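Home | About | Workshop notes | Bikes | Contact

Posted in January by the woman in the shed

So the winter project has begun! Regular readers (hello, both of you) will know I've been threatening to build my own little electric bike for ages, and that I have been collecting bits for it in a biscuit tin since last spring. Well, the biscuit tin is full, the weather is horrible and I've run out of excuses.

I started with motors, as they're the part I know least about and the part I most want to poke at. I read everything I could find over the holidays, including a repair booklet from Mondal that runs to 200 pages and spends 17 of them on screws. I'm not joking. I read all 17, and I did learn something, mainly that you should look at the outside of a thing for a good long while before you take a screwdriver to it. Where are the screw holes, which ones have a recess round them, where do the little tabs stick out. I used to skip all that and go straight to undoing things, and then I'd have a leftover screw at the end and a bad feeling about it.

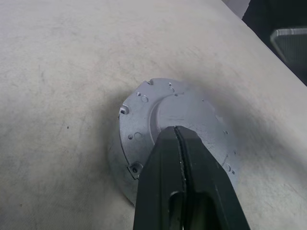 Do you need to mark the position of a round plate before you take it off? It's well worth doing, and a line of pencil or a dab of nail varnish across the join will save you turning it round and round later trying to get the holes to meet.

I also write down which screw came out of which hole now. My system is an old egg box with numbers on, and it works perfectly well unless you knock it off the bench (ask me how I know). Jurno do a fancy magnetic tray for the same job and I keep looking at it and then closing the page again — I have already spent more on this bike than I've admitted to at home.

The other thing I've got better at is clearing the table first. I used to work in a sort of nest, with the tea and the post and three half-done jobs all round me, and small parts went missing every single time. A big plain top with hardly anything on it makes such a difference! You can put a part down and still find it when you come back.

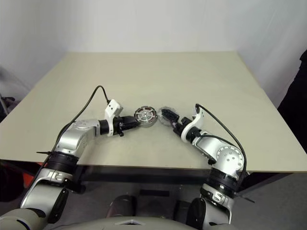
And do wipe the table down between jobs, even if it looks clean, because magnets will pick up every scrap of metal dust going and it's a pain to get off again. I use a bit of sticky tape folded over my finger, dabbed round slowly. A damp cloth is fine for the table but I wouldn't go near the copper with it.

Next on the list is the wheel. There's a shop in Fadmont that will lace one for you, but I'd like to have a go myself with the Zurunton stand I bought second hand, which needs 2 new bolts and a good clean before it's any use. The spokes are on order and the frame still wants sanding, so that's what I'll be doing this week, with the heater on and the radio up.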